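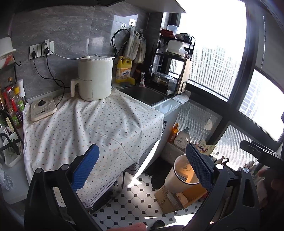
Notebook, kitchen chores, December

Start 9:40. Goal for the session: decide which of the corner-kitchen chores go on the Listix list for the arm and which stay with people until spring. I have been putting this off because the list from last month was written at a desk and it shows. It says "tidy counter" as one item. Tidy counter is at least a dozen jobs and the arm can do maybe three of them.

Going through by area.

Air fryer. Pulling the drawer by the handle is the easiest thing in the kitchen on paper. The body is rounded and light, so the whole unit wants to come along with the drawer, and it stands on a tablecloth, which slides. A person puts the other hand on top without thinking. With one arm we would need a stop behind it or a mat under it. Two arms would do it, but then the second arm is there for nothing else. Marked as "two arms or mat." Also there is a small white thing on a charging cable sitting on top of the fryer, so step one of any air fryer job is to move that and not drag the cable. Nothing in the task script mentions it. Added.

Electric base. Putting a kettle or jug back on a base is a good one for us. The connector knob in the middle is black on a white base, so the camera should find it easily, and the last few millimeters can be done by feel. Ran the docking routine on the bench base in the other room, same idea, 49 tries. 10 misses. Most of the misses were the jug sitting on the edge of the base and the arm reporting success. Need a check after release: push down lightly, see if it rocks. The controls on the front of the kitchen base are faint and I would not trust the reader on them yet.

Power cords. Both cords come down from the sockets and meet behind the base. Skip. Unplugging is out of scope for safety reasons and moving things around live cords should be too. I'd like Ong to agree to a rule that anything within a hand's width of a cord is done slowly or left alone. Their planner treats a cord as free space at the moment.

Condiments. Bottles in a group by the wall, different caps and heights. Picking one from the front is fine. Picking one from behind is where it goes wrong, because the fingers are wider than the gap. People tip the front one aside with a knuckle and we have no knuckle. Could move the front bottle out, take the back one, return the front one. Slow, but it works on the bench. 4 bottles took 102 seconds, including one regrasp. I can do it in less time than it takes to write this line.

Finger pads. The textured blue ones are good on caps and on plastic. They pick up grease, though, and after a greasy bottle they slip on the next thing. Wiping the pads has to be a step in the routine. We keep doing it by hand between runs and then reporting the numbers as if the machine had done the whole chore.

Dish detergent. The big yellow jug with the pump. Pressing a pump straight down is okay. Holding a sponge under the spout at the same time is two arms again. Tried on the bench with the sponge laid flat and the arm pressing from above, and got soap on the sponge most of the time and on the counter the rest. Acceptable for a sponge. I would not do it with the refill bag by the window. Pouring from a soft bag is years off for this hardware in my opinion, and I'd take it off the list completely.

Plastic bags hanging from the hook. Taking one bag from a bunch is hard. Thin, translucent, stuck to each other. The depth camera gives almost nothing on them. Leave with people.

Dish rack. Mixed. The pot with the glass lid is a no until we have lid handling, since the lid and pot are two objects and the model keeps calling them one. Bowls on the top tier, yes, if they are not nested. The cutting board in its side holder is a nice job: lift straight up, clear the wire, turn. Putting it back is much harder than taking it out. The rack stands right in front of the window, so in the morning everything in it is backlit. Lower the shade first, or work after noon. Somebody should test whether the arm can pull a bead chain. I suspect yes.

Trash. Lifting out a full liner, no. Dropping a wrapper in the bin, yes, easily, provided the bin stays put. Sun on the floor there is strong and the inside of the bin goes orange, which will bother any detector trained on Skatusard's indoor set. Worth collecting extra at that hour.

Tablecloth. It has a printed pattern and folds over the counter edge. The edge finder picks the hem as the counter edge. If we place a cup by that estimate it lands on the floor. Nison had the same trouble with a bath mat and fixed it by touching down before letting go. Copy that.

Overall: single-object moves on a clear patch of counter, yes, today. Anything with cloth, cords, bags or a second hand, no. The chores people would pay to be rid of are mostly in the second group.

To do
Split "tidy counter" into real items
Rock test after docking
Pad wipe as a scripted step
Mat for the air fryer, any grippy one
Ask Ong about cord margin
Rerun the rack items with the shade down

Stopped 12:15. Pads need replacing before the next run, left one first.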